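Okay, I promised a few of you I'd write up the bun situation, so settle in, it's a long one and I've got tea.

1/ For anyone new: I've been trying to make decent steamed buns since February, at home, on an ordinary stove, with flour from the ordinary grocery store. My first batch could have held a door open. I ate four of them anyway with a lot of chili oil.

2/ The dough I keep coming back to is very plain. Flour, warm water, yeast, a spoonful of sugar, a little oil, pinch of baking powder. I tried the fancy low-protein flour from Masora (the import place out past Vumumthorpe, lovely shop, terrible parking) and it does come out whiter and softer. But all-purpose gets you most of the way there and you can buy it in your slippers, practically.

3/ Somebody asked for weights. I make a big batch, 1000 grams of flour, and freeze most of it. Each piece of dough gets weighed at 67 grams because that's the size that fits my hand and also my kids' lunch boxes. Yes, I weigh every single one. Yes, my family makes fun of me for it.

4/ Proofing is where I went wrong for weeks! I was letting them go until they were huge and pillowy and gorgeous, and then they'd sag in the steam and come out wrinkled like they'd been in the tub too long. Now I stop when they feel light when you pick one up but still push back a bit when you poke them. You kind of have to ruin a few to get the feel.

5/ Steamer talk. I had a metal one, a Honkanen, a wedding gift, and it's a good solid pot, but water drips off the lid and leaves little pockmarks on the tops. A dish towel tied around the lid helps a lot if that's what you own. Please don't run out and buy things on my account.

6/
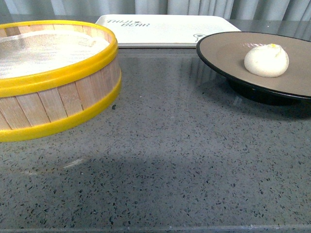 Buns, to me, should be eaten standing up in the kitchen while everybody's still asking when lunch is. I did put one on the nice plate though, the taupe one with the black rim, up on its little dark foot, like it was going to be judged at the county fair. And look at that smooth dome! I'm so fond of it. Several of you asked what I line the steamer with, and it's that thin white mesh you see across the top. I used to cut up parchment every time and I don't miss it one bit.

7/ About washing the mesh: rinse it right away in cool water, before the dough bits dry on. If you forget (I forget), soak it overnight and go at it with an old toothbrush.

8/ Filling, since I know it's coming. Pork and cabbage for the grownups, sweet custard for the kids. Skisurum does a frozen custard one that I keep in the back of the freezer for emergencies and I'm not ashamed of it. Steam those straight from frozen, a few minutes longer than you think.

9/ When the time's up, turn off the heat and leave the lid cracked for 3 minutes before you lift it all the way. I resisted this for ages because I'm impatient, and I had collapsed buns for ages too, so there you go.

10/ I'm trying a pumpkin dough next. If you've got one you love, send it my way, and tell me how much water you use because mine keeps coming out sticky.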